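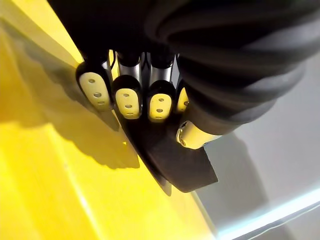

Ticket: Frota hand at packing bench 2 - pads leaving marks, and a question about shifts
Site: Castolo, Diker building
Opened: Oct 23, 2024
Status: Closed, with one item passed on

Original message

Hello all, and thank you for getting back to us so quickly last time. The hand has started leaving faint smudges on the glossy yellow covers. It picks them up fine and sets them down fine, but when you tilt one toward the light there are little oval marks near the edge. We have pulled 14 covers so far. I've wiped the fingertip pads with a dry cloth, and the marks came back before lunch. Should we be using something stronger? The pads are a pale cream color and I'd hate to ruin them.

Reply from support

Thanks for such a clear note! Please hold off on anything stronger for now. Could you tell us which hand cream or cleaner people use at that bench, and how many cycles the pads have done? The count is on the service page, second line down. Please also look into the small holes in the pads with a flashlight, as dust likes to settle there.

Reply from site

The count says a little over 3,000 since the last change. There was gray fluff in the holes on the first two fingers, and I got most of it out with the soft brush from the kit. As for cleaner, we do have a new spray for the bench tops, a citrus one, and I suspect we've been wiping the covers with the same rags.

Reply from support

That spray leaves a film. Please keep separate rags for the covers, wash the pads with plain warm water, let them dry fully and run 13 test covers before going back to normal speed.

Reply from site

All 13 came out clean, so I'm happy to call the smudges fixed. While I have you, though - and I know this isn't strictly a hand question - the people on this bench used to do all the lifting themselves, and now they mostly check, brush, wipe and restock. Their wrists are grateful, I can tell you, but it's a lot of standing and watching, and the afternoon crew asked if the alert could sound at the folding table too, so they can sit and fold inserts in between. Is that a setting or a new part?

Reply from support

It's a second sounder, and the cable run needs a visit. I've passed it to the Ciltelska install desk with your notes and will close this one. Please keep the old rags well away from the bench.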